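Open day, Saturday - bench notes, bow tie table
hand grippers, two bow ties, wire stand on the foam board 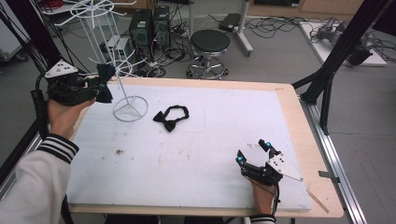
Before doors

In at 7:40. Fotini already there with the key and a bad cold. Foam board down on the table first, the wood is too slippery for the ties and they slide when a finger touches the edge. Board is getting tatty at the lower left, smudges, specks. Turn it over next time or cut a new one from the Tristitz stock.

Pencil rectangle for the flat tie is still good enough to use. Kept it. Strap looped open behind the bow, like we agreed in June. If the strap is left folded, people pinch both layers and then shake, and the whole thing goes floppy and you lose the orientation.

Checked the left gripper cable, the thin black one. It wants to curl down along the forearm, which is fine, but taped the connector anyhow. Evanthia says tape is cheating. Tape stays.

Arm on the low platform NOT in use today. Stays lying down, stays off. Wrote OFF on a card. Three different visitors asked why we weren't running it, so the card should say more than OFF.

What we told people

Kept the talk short. Person wears the grippers, does the job by hand, the motion gets recorded with the marker plates, the arm learns from the recordings later. Left it there for most. The school group wanted to know what the dots were for - position. One kid asked if you could do it with a fork. Good question really, wrote it on the whiteboard.

The job: pick up a tie by the bow, take it across to the wire stand, hang it by the strap on one of the arms of the rack, let go. Sounds like nothing. Hanging is where it goes wrong. The strap is thin and black and so are the fingers, and you can't tell which side of the wire it went unless you lean in, and if you lean in your sleeve knocks the base.

Runs

First set: 10 hangs, Evanthia on grippers, me calling start and stop. She is much smoother than me, slow on approach and then no hesitation. Dropped 3. All three were the same mistake, opening the fingers before the strap was over the end of the wire.

Second set was supposed to be the same with me on grippers. Stopped halfway for the Amarasinghe people who came early. Didn't log it as a set, threw the file out. Should have kept it and just marked it partial. Do that next time.

Third: visitors try. No recording, just for fun. Rule is one hand only for visitors, other hand flat on the board or behind your back. Worked OK. Nearly everybody squeezes way too hard. An older man who said he used to repair watches got it first go and then did it again left handed, and then stood there and told us our stand was too light. He's right.

Amarasinghe visit

Two of them, stayed longer than planned. They do garment packing, small accessories, so ties and scarves and that sort of thing are exactly their headache. Main questions as I scribbled them:

How long to teach a new item? Said depends how floppy. They didn't love that. Fotini gave a better answer: stiff part plus strap is easier than all soft, and a bow tie is a decent middle case.

How many recordings before it's worth trying on the arm? Told them we have 800 good ones of the tie from before and it's still shaky on the hang, fine on the pick. Better to say it straight than have them find out.

Could they send their own samples? Yes. Asked for them in a box with no plastic. Plastic sleeves are a whole other project.

Would it work with their Ruvham racks? No idea. Need a rack. Evanthia to ask, they offered to lend one.

They also wanted to see the lights on the fingertips from close up. Let the younger one wear the right gripper. He kept the tips pointed up and out of the way while he talked with his other hand, sort of a natural, hah.

Things that went wrong

Stand walks. Every hang nudges the base ring a little and by the end of a set it's no longer where the start photo says. Either weigh down the spokes or tape the ring. Taping is quicker, weights are cleaner. Try both.

The little wooden sticks ended up along the edge of the board and one got under my wrist in the middle of a talk. They belong in the tray!! They are not part of this task.

Cables on the floor by the two towers. It's a mess and with visitors walking around it's not ok. Put the stool there as a barrier, which sort of worked until someone wanted to sit on it. Needs a proper cover strip before the next one. I said this last time as well, see earlier page.

Recording PC made us wait after lunch, Imalano update popped up on its own. Lost a good quarter of an hour with a full room. Turn off updates the night before. Put it on the list by the door.

Tie number two is getting a loose thread at the knot. Use it for pick practice only, don't hang it in recorded sets or the thread catches on the wire.

Stuff to try

- lighter color strap, just to see if the hang is a seeing problem or a hand problem
- mark the stand base position in pencil same as the rectangle
- hang from the near side of the rack first, then work round. We always reach over, it's a bad habit
- slower let go. Open, wait, then back away. Evanthia does this without thinking, I don't
- ask the watch man if he wants to come back, Fotini has his number on the sign-in sheet

For the next open day

Shorter line at the table, longer talk at the door. Somebody other than me on timing. Water. A second pair of gloves for whoever puts the grippers on people, the straps get sweaty and there's no nice way to say that to a visitor.

Fotini wants a printed sheet with the task in four steps so folks can read while they wait. I'll draft it, she fixes my spelling.

Packed up by 5. Grippers wiped and on charge, ties in the envelope, board left on the table becuase I want the pencil marks for Monday's set. Don't move it pls.

Evanthia has the logs. I still owe her the names for set one.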